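3.2 Utensil holders and compartment use

Countertop holders were treated separately from drawers because their contents are stored upright and remain in view between uses. The home survey covered 33 kitchens in Grorden and Melley, and each household was asked to leave its holder as it stood on an ordinary day. Holders with a single opening were recorded but are excluded from the analysis below, as they offer no choice of compartment.

For divided holders we distinguish two placement habits. In grouped placement, a utensil goes into the compartment that already contains tools of a similar use or length, even when another compartment is empty. In spread placement, each new utensil goes into the least occupied compartment. The distinction follows Sultana's earlier work on drawer inserts, with one change: the material of the utensil is coded as a separate variable, since wooden and silicone tools were often kept apart by respondents who otherwise showed no clear grouping.
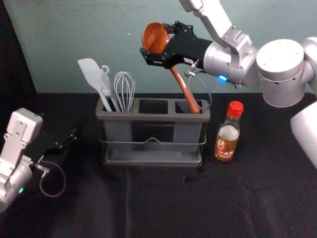 Figure 2. Three-compartment utensil holder in a wire rack. A spatula, a slotted turner and a whisk share the left compartment; the middle compartment is empty; the handle of a wooden spoon is in the right compartment.

Coding was done from the front of the holder. A utensil was assigned to the compartment containing its lower end, regardless of the direction in which its head leaned. This rule matters for broad-headed tools, which may extend over a neighboring compartment and make it appear occupied. Where the lower end could not be determined, the item was coded as unassigned and left out of the compartment totals. Two coders, Cassim and Sultana, worked independently and settled differences by returning to the household notes.

An empty compartment was not in itself taken as evidence of grouped placement. Several respondents kept one section free for tools then in the sink, and a single record cannot separate this practice from a stable preference. We therefore used the placement interview, in which respondents were asked where they would put one further utensil and why. Answers referring to reach or to the hand used for cooking were coded under access. Answers referring to kind, length or material were coded under grouping.

Holder stability was noted but not tested. The Nanayakkara protocol recommends loading heavier tools toward the center, a practice that few respondents mentioned. Those who did usually had a freestanding holder with no outer rack. The relation between rack type and placement is taken up in Section 4.1, together with the drawer results.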